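Mosaic tile over painted plasterboard, sheets keep drifting out of line
Posted in Walls and Tiling

Goltgate_reno

I am tiling the walls of a small room with sheet-mounted mosaic, small rectangular pieces on mesh backing, mixed beige and brown. It is a dry room with no plumbing. Walls are plasterboard, painted with a low-sheen acrylic before we bought the house. Age of the paint is unknown, but it is well stuck in the areas I have tested with a scraper and tape.

The adhesive is a premixed paste from Welside, applied with a 6 mm notched trowel. I started at the floor and worked up. By the fourth course the horizontal joints were visibly off level and the gaps between sheets were wider than the gaps within sheets. Under a ceiling light the outline of every sheet shows clearly. I have stopped there.
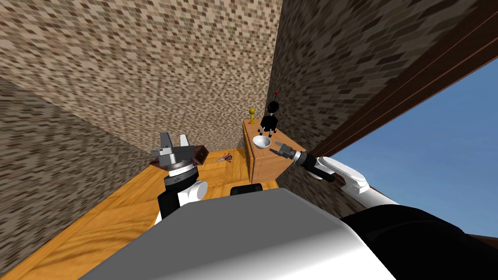 The room has a floating timber floor that was finished before I started. I left no gap between the bottom row and the boards. The skirting was removed and I had not planned to put it back.

What I need to know:

Is the paint going to be a problem, or can I tile straight over it as I have been doing?

Is the drift caused by the trowel, the adhesive or the way I am setting out?

Can the four courses be saved, or do they need to come off?

For reference, the wall is out of plumb by 4 mm over its full height, measured with a long level. The plasterboard joins are flush as far as I can tell by hand.

urnodus

Paint is fine. I did a splashback over gloss enamel years ago and it is still there. Just give it a sand.

The drift is from starting at the floor. Floors are never level. Pull it off and start again from a line.

Angelovski Tiling

The answer above is right about the starting line and incomplete about the paint.

Paint first. The tile bond can only be as good as the paint's bond to the board. A scraper test in a few spots tells you about those spots. Score a small grid through the paint with a sharp knife, press strong tape over it, and pull the tape back sharply. Repeat low, middle and high on each wall. If any squares lift, the paint has to come off or the board has to be replaced. If nothing lifts, sand with coarse paper until all the sheen has gone, vacuum, wipe with a damp cloth, let it dry, and apply the primer that the adhesive maker specifies for painted surfaces. Read the data sheet before buying it. Some premixed pastes are not rated over paint at all, primed or otherwise, and some cure very slowly between two surfaces that don't breathe. Acrylic paint on one side and a glazed tile on the other is a fair description of that. A bagged, polymer-modified cement adhesive would be my choice for this wall, mixed stiff.

Check the weight as well. Add the tile, adhesive and grout per square metre and compare the total with the limit your plasterboard manufacturer gives for the thickness installed. Ceramic and glass mosaics are usually well under it. Thick stone ones may not be.

Next, the drift. There are several causes and you probably have more than one.

A 6 mm notch is too deep for most mosaic. The paste squeezes up through the joints, and the sheets float on it and slide under their own weight. Use a smaller notch, comb in one direction, then knock the ridges down with the flat side of the trowel before placing the sheet. You want a thin, even bed.

The sheets themselves vary. Mesh stretches when handled, and more so if it is held by the top edge while wet paste pulls on the lower half. Lay a dozen sheets dry on a flat surface and measure them against each other before you start. Put aside any that are out of square and use them for cuts.

Your set-out should come from a level line, never from the floor. Find the lowest point of the floor around the room, measure up one sheet height plus a gap for movement, and run a laser or a long level around from there. Screw a straight batten to the wall with its top edge on the line. Tile upward from the batten, let it set overnight, then remove the batten and cut the bottom course to suit the floor.

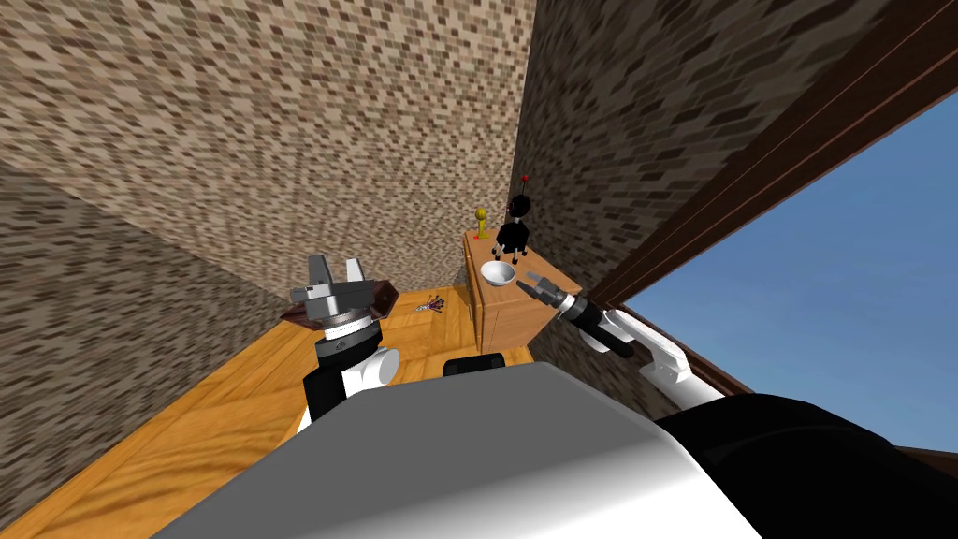 Fix a vertical line on each wall too. Plumb it near the centre and work outward so that the cuts at both corners are similar. With small rectangular pieces in mixed colours, a sliver in the corner is less obvious than it would be in a plain tile, but an internal corner that tapers will still catch the eye. Your 4 mm lean doesn't need packing out if the wall is flat. Lay a straight edge across it in all directions. Hollows matter far more than lean with mosaic, and any over 3 mm should be filled before priming.

To hide the sheet outlines, match the joint between sheets to the joint within them. Cut a few spacers from scrap or use wedges. After placing each group of sheets, tap them flat using a timber block and a rubber mallet, then step back and look along the wall with a work light held close to it. Individual pieces can be nudged for 16 minutes or so with most cement adhesives, and less in warm weather. Slit the mesh with a knife if one piece won't move.

On the missing gap at the floor, that has to be fixed regardless. A floating floor needs to expand. Tile set hard down on the boards will either pinch them or crack along the bottom row. Leave the clearance stated by the flooring manufacturer and cover it with skirting or a small trim fixed to the wall only. Don't grout it. Internal corners get a flexible sealant in the grout colour as well.

As for the four courses, take them off. Premixed paste that has had less than a few days will usually scrape away with a wide blade. Expect some torn paper on the plasterboard. Trim the loose edges, seal the exposed core with an oil-based sealer, skim it flat and prime again.

Goltgate_reno

Thanks. The tape test lifted nothing on two walls and several squares low down on the third. The courses are off. I will strip the paint on that wall, switch to a bagged adhesive and use a batten. The skirting is going back on.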